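Laltley Woodshop Support
Ticket 114
Product: Grunow laminated board, maple
Category: Surface / finish / movement on table
Status: Closed
Site: Ellery Children's Room, Iker branch

Original report

We bought one of your Grunow boards in April for the block table in our children's room. It sits on top of a pegboard table and gives the kids a flat place to stand shape blocks, because small pieces rock or tip when they land half over a hole. The board itself is fine. We have three problems with it.

First, it rocks. If you press on one front corner, the opposite back corner lifts a little. It didn't do that when we unpacked it.

Second, it slides. When a child leans on the front edge, the whole board moves back on the pegboard and the blocks fall over.

Third, the surface feels rough in the lower half, where the kids do most of their building. The upper part is still smooth. There are also some tiny marks that don't wipe off.

We wipe it every evening with a damp cloth. Is this a defect, and do we need to send it back?

Reply from support, 10:15 a.m.

Thanks for the details. Before we talk about a return, please tell us the following:

What do you put on the cloth, if anything?
Do you wipe both faces or only the top?
Does the board stay on the table overnight?
Is there a heater or a sunny window nearby?
Are the two tan stripes across the board flush with the wood next to them when you run a fingernail over them?

A photo of the top with the board in its usual place would help as well. You don't need to clear the toys off.

Customer reply, 1:40 p.m.

Cloth is damp with warm water and a drop of dish soap. Only the top gets wiped. We never lift the board, it stays on the table all the time. There's a radiator under the window, an arm's length from the back of the table. It was on through April.

The stripes are flush. I ran a nail over both of them from left to right and felt nothing. I also checked the seams between the other strips as far as I could follow them. No gaps.

Photo attached. The blocks are the plastic ones we keep on it, yellow, green, blue and red. The star and the two yellow ones next to it are where one of the kids left them, and the bigger group is toward the right. The rough area is the empty part at the front.

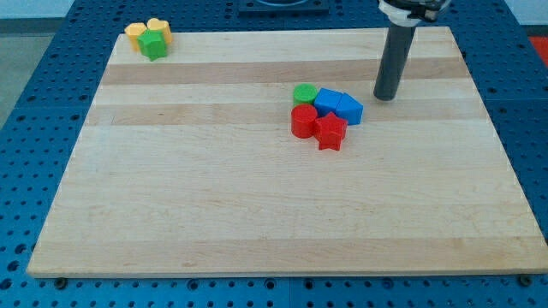
Reply from support, 2:30 p.m.

Thank you, that photo is what we needed. I don't see anything that looks like a failed glue line, and your fingernail test says the same. I'm treating this as ordinary movement in the wood plus raised grain. Both can be fixed on site.

On the rocking: a board that gets wet on one face only will cup. The top takes up water, the underside doesn't, and the two faces end up at different sizes. The radiator makes it worse by drying the board unevenly. Cupping this small usually goes back by itself if the board is left standing on its long edge with air on both sides. Give it a few days, away from the radiator.

On the roughness: water and soap lift the wood fibers. They dry standing up and feel like fine stubble. Light sanding takes them down.

On the sliding: the underside is smooth and your table is smooth between the holes, so there isn't much grip. Small rubber pads will take care of it.

Steps we recommend

1. Take the blocks off and wash them separately in the sink. Let them dry fully before they go back on the board. Water sitting under a flat-bottomed block will leave a ring.

2. Stand the board on its long edge against an inside wall. Put two spacers behind it so air can reach the back.

3. Check it each morning on a flat floor. Press opposite corners. Go on to the next step when it no longer rocks.

4. Sand the top by hand with 320 grit paper, along the grain, in the same direction as the stripes. Don't sand across them. The stripes are darker and cross scratches show up on them first.

5. Wipe off the dust with a dry cloth. Apply a thin coat of food-safe mineral oil to the top, the bottom and all four edges. Wait 15 minutes, then wipe off whatever hasn't soaked in.

6. Leave it for 12 hours. Repeat step 5 once.

7. Stick a rubber pad under each corner and one in the middle of each long side. Place them so they land on solid table and don't sit over a hole. Set the board down and mark the hole positions on masking tape first if that makes it easier.

Customer reply, 9:20 a.m., following week

Steps 1 to 3 done. The rocking was gone on the fourth morning. Sanded it yesterday — we didn't have 320 in the building, so I bought a sheet of 400 and used that. It took longer but the surface is smooth now. The tiny marks are fainter but not gone.

Question about the pads. With the pads on, there's a gap under the front edge. Can small fingers get pinched there when someone leans on the board?

Reply from support, 11:05 a.m.

400 is fine. The marks that are left look like small dents to me, and we'd leave them alone. Sanding deep enough to remove them would leave a low spot.

For the gap, use the thinnest pads you can find, the flat clear kind sold for cabinet doors. Add a third one along the front edge between the ones you already have so the board can't flex down there.

Customer reply, 4:10 p.m.

Thin pads on, extra one at the front. I leaned on the edge with both hands and it stayed put. The blocks stayed up too. Two coats of oil done, and the color came up a bit warmer. We've switched to a dry cloth every day and a barely damp one when something sticky gets on it, both sides.

You can close this.

Resolution

No defect found. Board kept by customer. Cause recorded as one-sided wetting and nearby heat. Advised re-oiling both faces when the surface starts to look dull, and moving the table farther from the radiator before the heating comes back on. Care sheet for Grunow boards updated to say "wipe both faces" in the cleaning section.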